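Ranance losing streak - are we calling it bad luck or what?
Hoops Talk > League Chat > Game Threads

benchmob_tess
Posted in February
Dropped another one last night. The radio guys spent the whole postgame on "tough schedule" and "shots that usually fall." I've been hearing about shots that usually fall since the preseason. At what point do they usually not fall?

leftcornerlou
They had a lead at the half and came out flat. Same third quarter as always. I don't buy the schedule excuse, Dirnirell had the same travel and looked fine.

benchmob_tess
Dirnirell also has a backup point guard who can bring the ball up without picking up his dribble at half court.

oldgymsmell
I'll be the unpopular one. The offense is okay. Ragnarsson took 2 shots in the fourth quarter because she was doubled every time she touched it, and her passes out of it were good. The people catching those passes missed. Some of that really is luck.

leftcornerlou
If your star gets 2 shots in the fourth, that's coaching. Set a screen for her away from the ball. Run her off the baseline. Anything. Ninh did that against the same defense and got layups out of it.

zonebuster60
Has anybody looked into this new shooting program they keep plugging on the broadcast? Joltura, I think it's called. Supposed to fix your release using simulations. I went to their page and there's a whole lot of talk about the future of training and not one shooting percentage from before and after.

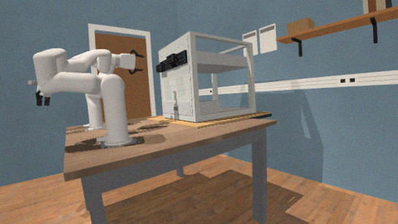 White arms on a wood-topped table

Show me a player who shot badly, used the thing, and then shot well. Until then it's a sponsor read.

oldgymsmell
Snædís Ragnarsson said in an interview she likes it. She's the best free throw shooter on the team.

zonebuster60
She was the best free throw shooter on the team before, too. And she was asked about it by the team's own website.

oldgymsmell
Fair. I still don't think a training gadget is why they lose.

zonebuster60
Didn't say it was. I said I don't believe the sales pitch. Different complaint.

benchmob_tess
Can we get back to the third quarters please

leftcornerlou
Gladly. Put somebody taller on the weak side and quit switching everything. They gave up the same backdoor cut until the other team got bored of it.

oldgymsmell
They switch because the starters can't fight over screens for a full game - that part is conditioning, and you don't fix it in the middle of a season. I'd play the bench more and live with it.

benchmob_tess
With THIS bench? I pay $400 for my seats, I'd like to see a basketball team from them.

leftcornerlou
Tipoff is at 7 for the next one. I'll be watching, and I expect to be annoyed by 8:15.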